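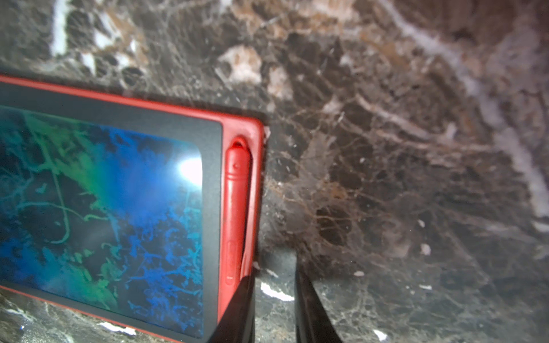 Gripper at the red writing tablet, stylus in its holder.

Okevwood cell, minutes, 05/10/2018
There: Gifty, Svatopluk, Zdislava and me (Anathi Naidoo, typing).

Stylus pick faults – we're at 123 now, ugh! Svatopluk blames glare. I think the fingers close too early, and Zdislava is with me on that. Gifty wants the e-stop looked at first (it took 2 presses on run 143!) and we all said yes.

No runs until Gifty signs off the e-stop. Svatopluk to send me the force logs. Finger timing moved to November.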